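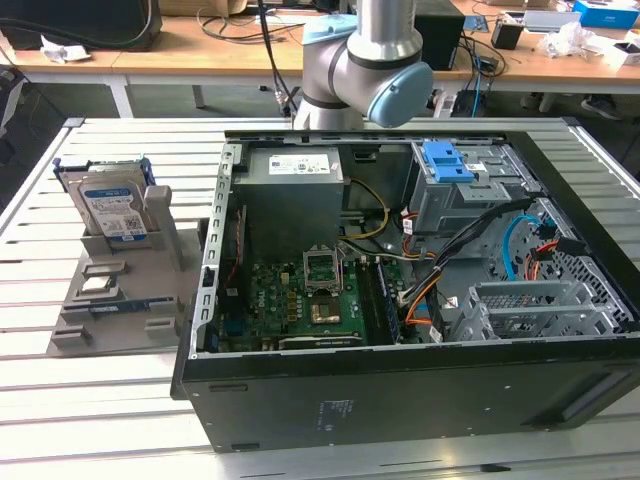

Eugeniusz Tokarz remarked at the end of his course that he had owned desktop computers for most of his adult life and had never thought of one as a thing with parts that could be taken out, read, cleaned and put back. He asked that we say so on this page, as he believed other applicants would be in the same position. We are glad to do so.

About the Sorard School of Computer Repair

The Sorard School provides practical training in the dismantling, inspection and rebuilding of desktop computers. It was founded by former staff of the Ostrowski repair workshop, and it continues to occupy the ground floor of the Ostrowski building in Budia. The School is independent and is governed by a board of five members, two of whom are elected by past students.

Our teaching is concerned with hardware. We do not offer courses in programming, network administration or office software, and enquiries on those subjects are passed to the adult college.

What we teach

The principal course is the Certificate in Desktop Repair, which is taught over 20 weeks. Students begin with the case itself: how a side panel is released, where the power supply is fixed, how the drive bays are held and which way a latch is meant to move. Only afterwards do they proceed to the motherboard. Experience has shown that students who are hurried towards the processor in the first week tend to break clips in the second.

The middle part of the course deals with memory, expansion cards and processor sockets. Each student is expected to open and close a socket lever correctly, to seat a memory module so that both end clips engage, and to recognise a board that should not be powered up. Bent socket contacts are examined under a magnifier. Students are not asked to straighten them until the advanced course.

The final weeks are given to cabling, testing and written records. A machine is considered finished when its record sheet is complete and a second student has rebuilt it from that sheet without further help.

A shorter introductory course, known as the Ziker course after the first donor of equipment, consists of 13 evening sessions beginning at 6.30 pm. It carries no certificate. It may be counted towards the first stage of the full course if the student enrols within one year.

Practice machines

The School keeps 68 desktop computers for teaching purposes. Most are office towers withdrawn from use by local employers, and they differ in age and layout. We regard this as an advantage. A student who has worked only on new equipment may be at a loss when faced with an older board, and older boards form the greater part of what is brought to a repair counter.

Storage drives are removed before any donated computer is accepted, and the donor is given a receipt listing the serial number of each drive returned. Machines which can no longer be used for teaching are stripped for spare parts. Power supplies are not opened by students under any circumstances.

Labelling

Visitors frequently ask about our approach to labelling, which was brought over from the Ostrowski workshop and has changed little. Under the School's rules, a cable is to be labelled before it is disconnected. The label gives the position of the connector on the board and is written in capitals. Coloured tape alone is not accepted, as cables of the same colour may serve quite different purposes in two machines from the same maker.

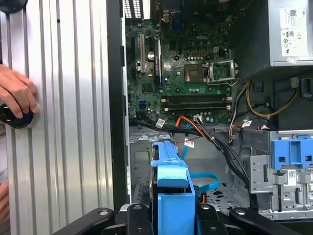 An open desktop tower with white tags on its cables.

Screws are kept in lidded trays with numbered sections, and the section number is entered on the record sheet at the time of removal. Trays are not to be shared between machines, even where the screws appear identical.

Assessment

The certificate is awarded on practical work and records together, marked out of 100. The pass mark is 68. Half of the marks are given for the condition of the machine and the remainder for the record sheet, including the legibility of the labels. A student who does not pass may be assessed once more without charge during the following term.

Admission and fees

Applicants should be 16 years of age or over. No previous qualification is required. A short interview is held with each applicant, chiefly to explain the timetable and to establish whether any adjustment to bench height, seating or lighting would be helpful.

Fees are payable by the term. Reduced fees are available to applicants who are out of work or in full-time education, and the form for this purpose may be obtained from the office. Hand tools and wrist straps are provided. Students are asked to bring a notebook and to tie back long hair.

Giving equipment

The School welcomes gifts of complete desktop computers, memory modules, expansion cards and data cables. We are unable to accept laptops, printers or cathode ray monitors. Larger gifts should be arranged with the office in advance, as storage at Budia is limited during September, when the new intake begins.

Equipment may be brought to the side entrance between 9 am and noon on teaching days. Please ring the lower bell.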